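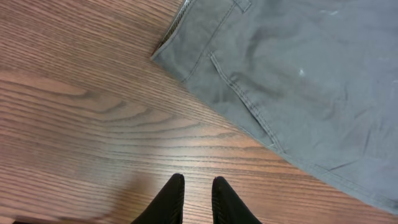 Fig. 8. Grey trousers laid flat on a wooden table, with the fly and front slash pocket showing.

Section 8: Folding trousers for the Liswood drawer

This section covers cotton and twill trousers with a front zip and slash pockets. For knitted trousers and shorts, refer to the Loto folding sheet supplied with the divider set.

Before you begin

Clear a table or worktop longer than the trousers. A bed is too soft and will leave the fold uneven. The surface must be clean and dry. Remove belts, coins and tissues, and check the small inner pocket if there is one.

CAUTION: Metal zip teeth can scratch a varnished or waxed surface. Lift the garment to move it. Do not drag it across the table.

Preparing the garment

1. Close the zip fully and fasten the waist button or hook.

2. Lay the trousers on the table with the front facing up and the legs straight.

3. Push both pocket bags down inside the garment. Run one finger along the stitched edge of each pocket opening so that it lies flat.

4. Smooth the fabric with the flat of the hand, working from the waistband towards the hems. Light creases will not affect the fold. Deep creases should be pressed first (see Section 6).

NOTE: Do not pull at the belt loops to straighten the waistband. Hold the band itself on both sides.

Folding

5. Fold one leg over the other so that the outer seams meet. The fly will now lie along one edge of the fold.

6. The seat seam will stick out in a small point beside the fly. Turn this point in until the edge runs straight from waistband to hem.

7. Bring the hems up to just below the waistband. Stop short of the belt loops - if the hems cover them, the finished fold will be too thick at one end.

8. Fold in half again for the standard divider (part no. 346), or in thirds for the narrow divider (part no. 742).

9. Place the garment in the drawer with the last fold facing upwards. The waistband goes to the back.

NOTE: Trousers with a heavy zip may lean to one side when stood upright. Turn alternate pairs round so that the zips do not all rest against the same divider.

CAUTION: Do not force the drawer shut. If the fabric stands above the divider, take out one pair and refold it from step 7.

If the fold will not hold

Fold opens when released: the pocket bags are bunched. Return to step 3.

Edge is not straight: the seat seam has not been turned in. Return to step 6.

Pile is higher at one end: the hems are too close to the waistband. Return to step 7.

Storage

Leave a hand's width free in each row so that a pair can be lifted out without disturbing the others. Damp clothing must not be put in the drawer. The Proseo lining paper (part no. 2661) may be cut to size and should be replaced when marked.

Section revised 22 June 2020, Wing-yan Au. Steps 5 and 6 were formerly a single step.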